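Workshop Tips: Keeping a Small Job on Schedule

I love a good shop project, and I love it even more when it gets done by the day I promised! Most of my late jobs had the same cause: I padded every step a little, then used up all the padding anyway. Now I put the spare time in one lump at the end, and wow, what a difference.
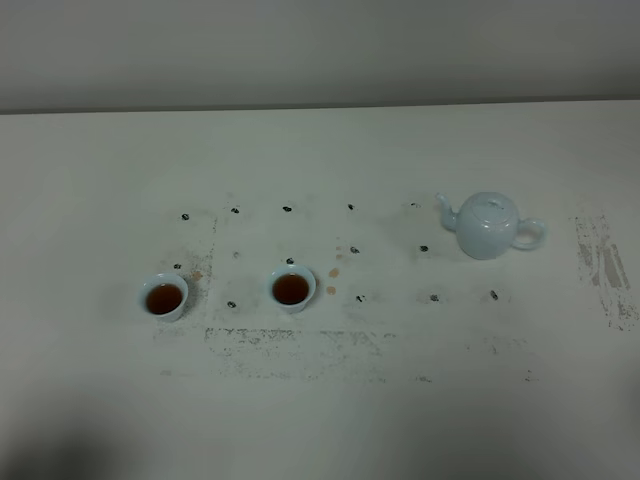 Start by writing each step on its own card (glue-up, sanding, finish, hardware) with the shortest time you could honestly do it in. Lay the cards in order. If two steps need the same clamps, they can't run side by side, so slide one back. Then add your lump of spare time after the last card and leave it alone as long as you can.

On the Clulham bookcase I had around 40 hours of work and two days of slack, and I finished with most of a day left over. I was thrilled! 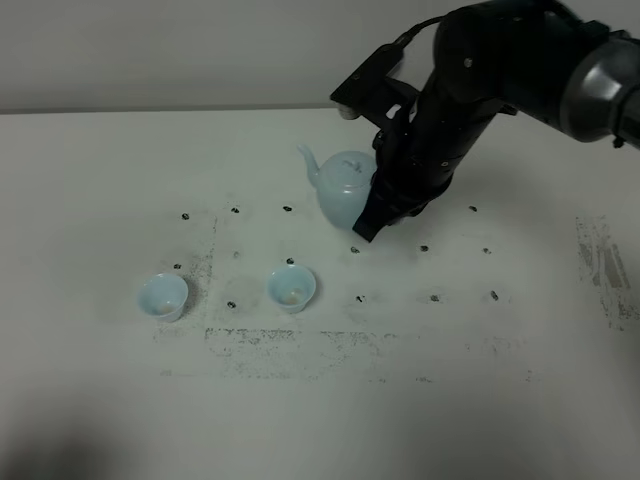
What if I have two projects going at once?
Pick one and push it to a real stopping point, like a coat of varnish drying overnight, before you touch the other. Hopping back and forth every hour eats up a whole evening in setup and cleanup.

Order hinges and screws before you cut anything, and tape the order slip to the first card. Rupert Grabner taught me that one when we built the Susgate benches, and I still do it every single time.

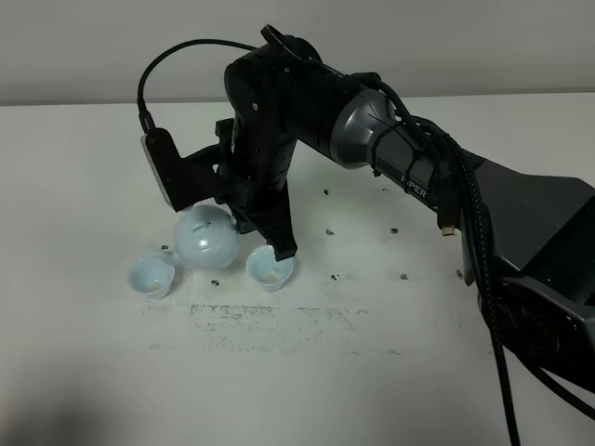 Pale blue pieces on a white tabletop.

Keep the old cards in a shoebox, too. Next time you plan a similar job you'll have real times to go by!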